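COMMUNIQUÉ DE PRESSE
Zutholm, le 27 janvier 2025

Sirkano ouvre Droltomov 2, son logiciel de planification de saisie

Version stable dispo dès aujourd'hui. Le planificateur prend en entrée des démonstrations faites à la pince tenue en main, recale les trajectoires sur les marqueurs carrés, sort un mouvement exécutable par le bras. Calcul en 50 ms, sur un poste de bureau ordinaire.

Entraîné sur quelque 1000 démonstrations – tri, rangement, prise de petits flacons. La bêta de décembre en comptait 233. 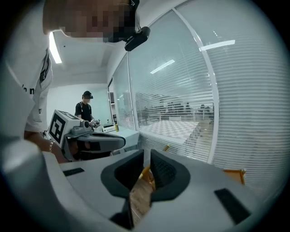

Faut-il réécrire son contrôleur pour passer à la version 2 ?
L'interface reste celle de la bêta, seul le fichier de calibration est à regénérer.

« On a surtout repris la perception, le recalage décrochait dès qu'un marqueur était masqué », indique Ngaio Ruddock, responsable logiciel. Les journaux d'erreurs sont maintenant lisible sans outil externe.

Licence gratuite pour les 200 premiers laboratoires inscrits. Documentation en français et en anglais.

Contact presse : Shoaib Sethi, Sirkano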